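Brick walls, shelves and damp books: quick tips

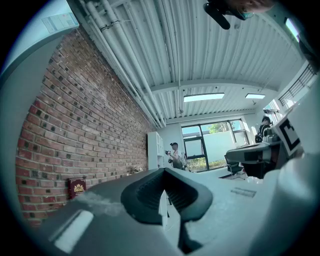 Ponside Library Club – Book Care & Repairs

Bare brick looks lovely but it sheds. Brush it down before anything goes near it, soft brush, top to bottom, then hoover the ledge. Don't wash it. Takes nearly 8 minutes a stretch if you dont stop to chat.

Books leaning on brick, like the dark red one with the gold emblem: fine for an afternoon, not all winter. Cloth and leather pick up grit, corners go first. Slip a bit of card behind, or stand them upright with a 7 cm gap.

Gold on covers. Dry brush only. No spray, no wet wipes, no rubbing!! Omar Tarawneh has the good brushes, ask him.

Dried flowers near the wall drop bits everywhere. Hairdryer on cool, outside, then back.

Pipes overhead: dust these before the shelves, never after. Long duster, old sheet underneath. Same for ribbed ceilings, go along the ribs not accross.

Crumbly mortar, leave it alone and tell Harb. Filler from Flelska was £8 last June, don't buy more, we've got 370 g left in the tub.

Lids back on glue pots please.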